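Sullness Community Help
Food and Health > Everyday eating
Viewed 2692 times

Cutting down salt for my dad, everything tastes of cardboard, help

posted by lidless_teapot

Hi all. Bit of a rush, typing this on my lunch.

Dad is 70, lives with us, blood pressure has been creeping up for a while. Nurse at the surgery said cut the salt down before they look at changing his tablets again. Fine. Gave us a leaflet. Leaflet says don't add salt at the table, eat more fruit and veg, check labels. That's more or less it.

So I stopped putting salt in anything. Overnight. Potatoes, soup, mince, the lot. Dad has now declared that dinner is wallpaper paste and I found out he's been having cheese and crackers at 8 at night to make up for it, which I'm guessing is worse than if I'd just salted the potatoes??

Things I want to know:

Is it better to do it bit by bit or all at once. What is worth cutting and what isn't. I've been so busy with the salt cellar I've not really looked at bread or sauces.

Labels. Some say salt and some say sodium. Are they the same. The Ornico stock pots say salt, the tin of soup a neighbour brought back from abroad says sodium and the number looks tiny. No idea.

Also is the low sodium salt any good. Saw the Pludier one in the big shop, costs a fair bit more. Don't want to buy it if it's a con.

And what do you cook. Real dinners please. He likes stew, pasta, sausages, anything with gravy. Will not eat lentils, don't say lentils.

He's otherwise well, still does the allotment. Takes one tablet for the blood pressure and one for something else, would have to look at the box.

Thanks in advance. Sorry if this has been asked before, the search on here never works for me.

fennelandfog

Been through this with my other half so will try and answer in order. Not medical, just a cook.

Bit by bit. Definately. Your tongue gets used to less salt but it takes a few weeks, and if you take it all out in one go everyone hates you and you end up with the cracker problem. I took the salt in the cooking down by a bit every week, no announcements. By the end he was complaining that the chip shop was too salty. Put some back in the potatoes tonight, let your dad think he's won, then start creeping it down.

What's worth cutting: most of the salt people eat is in the food already when they buy it. Bread, bacon, ham, sausages, cheese, ready meals, stock cubes, jarred sauces, crisps, soy sauce, olives, anything in brine. The pinch in the pan is often the small end of it. I'd look at what he has every single day first. If he has toast in the morning and a sandwich at dinnertime, the bread matters more than sausages on a weekend. Loaves vary a lot. Stand in the aisle and compare, it's boring but you only do it once.

Cheese and crackers, yes, both salty, sorry. Swap the cheese for something like a boiled egg or unsalted nuts if he'll have it. Or a smaller bit of a stronger cheese. Mine has a banana now and moans about it.

Labels. Salt and sodium are NOT the same. Salt is sodium plus chloride. To turn sodium into salt you multiply by two and a half. So if that tin says 500 mg sodium, that's one and a quarter grams of salt. Check whether it's per tin or per serving as well, because they'll call half a tin a serving and who eats half a tin. The usual advice for grown ups here is no more than six grams of salt a day all in, so about a level teaspoon, and that includes what's already in the bread and so on.

On our labels look at salt per 100g. Over one and a half grams is high, that's the red one if the packet does colours. Point three or less is low. In between is amber, just don't build the whole dinner out of ambers.

Cooking. Main thing is give the food some other taste so it isn't just the same dinner with something missing. That's where you went wrong I think, no offence, we all did it.

Acid is the big one. Squeeze of lemon or a splash of vinegar right at the end, wakes up a stew no end. Try it in half the pan if you don't believe me.

Brown things properly. Onions slow until they're really soft and dark. Meat in a hot pan, not crowded. Mushrooms the same. Tomato puree fried for a minute or two before the liquid goes in. All of that is flavour for no salt at all.

Garlic, black pepper, smoked paprika, mustard powder, bay, thyme, cumin seeds toasted in a dry pan. Check spice mixes though, plenty have salt as the first thing on the list. Jerk, fajita, "chicken seasoning", all that.

For pasta, we do a tomato one most weeks. Two onions, carrot grated in, four or five cloves of garlic, tinned toms (plain ones), spoon of puree, chilli flakes, glug of red wine vinegar at the end, and whatever herbs. Cook it longer than you think. I don't salt the pasta water now and nobody has said a word. Shape with twists in it is best as it holds the sauce so every mouthful tastes of something.

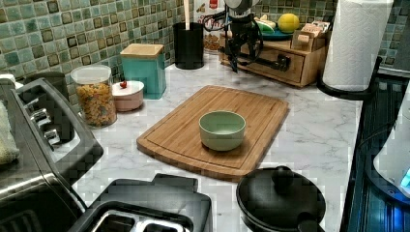

Board and bowl on the counter, pasta twists in the jar

Makes a lot so freeze half. Grate a bit of parmesan over his at the table instead of stirring a heap through the pan. Salty, but it's sitting on top so he tastes it first and needs less of it. Same trick works with ordinary salt btw. A tiny bit on top of a potato tastes like more than the same amount boiled into it.

Stew: no stock cube, or half of one of the reduced salt ones, and make up the difference with browned meat, a dash of Guinness or similar, bay, pepper, a teaspoon of mustard. Swede and carrot in there for sweetness. Pearl barley if that doesn't count as lentils.

Gravy: the granules are mostly where the salt is. Use the meat juices, flour, onions, water off the veg (unsalted). If he must have granules use half as much and thicken with cornflour.

Sausages, not much you can do, they're salty by nature. Have them less often, or two instead of three, and don't put bacon next to them. Compare packets. The Chevalier ones I used to buy were far saltier than the supermarket's own, and dearer.

Rinse tinned beans and sweetcorn under the tap. Or buy the ones in plain water.

Low sodium salt, leaving that to someone who knows, I don't use it.

kettle_on_again

just get the pludier salt. my mum uses it on everything and can't tell the diffrence. bit bitter if you use loads. problem solved

oldharbourpantry

Please don't just go and get it, with respect to the last poster. Used to work behind a pharmacy counter, so a quick one on this.

The low sodium salts swap part of the sodium chloride for potassium chloride. For lots of people that's fine and there is decent evidence that swapping can bring blood pressure down. But the potassium can build up in some people and that can be dangerous, to the heart especially. The ones who need to ask first: anyone with kidney trouble, anyone with diabetes or heart failure, and anyone on certain blood pressure tablets. The common ones with names ending in -pril or -sartan, and some water tablets such as spironolactone. Plenty of people on blood pressure treatment are on one of those. It usually says so on the back of the tub in very small print.

You said he's on one for blood pressure and one for something else. Go and look at the boxes. Then ring the pharmacy, you don't need an appointment, read both names out and ask "can he have a potassium salt substitute". Two minute job. They might say yes, might say no, might want his last blood test looked at. Same goes for anything sold as a "salt alternative" or "heart salt", turn the tub round and look for potassium chloride in the ingredients.

Sea salt, pink salt, rock salt, flaky salt. All just salt. Don't pay extra thinking it's better for him. The flakes are bigger so you may get less on a spoon, that's all.

Couple of other things. Some medicines have salt in them, mainly the fizzy ones you drop in water. Soluble paracetamol is a big one. If he takes those every day for his knees or whatever, mention it when you ring. Normal tablets don't have that problem. Indigestion remedies too, some of them have a fair bit of sodium in.

Don't let him stop or halve his tablets because he's being good with his food. Seen that more than once. If his readings come down the surgery can sort out the dose.

If he's got a monitor at home, get him sitting quietly for five minutes first, feet flat, not straight in from the allotment. Write them down. One high reading doesn't mean much, it's the run of them they want to see. Saying that, if one comes out very high, or he gets chest pain, a bad sudden headache, goes confused or his sight goes funny, don't wait for the surgery, get help straight away.

Agree with all the cooking stuff above. Vinegar on everything.

lidless_teapot

Thankyou all. Looked at the boxes, one of them ends in -pril so glad I asked. Will ring them in the morning and leave the Pludier on the shelf till I've heard.

Checked the bread too. Didn't think toast would be that bad, he has four slices some days. And the soup was per half tin, so there you go.

Put a bit of salt back in the spuds tonight and he had seconds. Did the vinegar in the stew as well, he asked if I'd changed the meat. Pasta sauce is next, got the tomatoes in already. He says barley is a lentil so that's out.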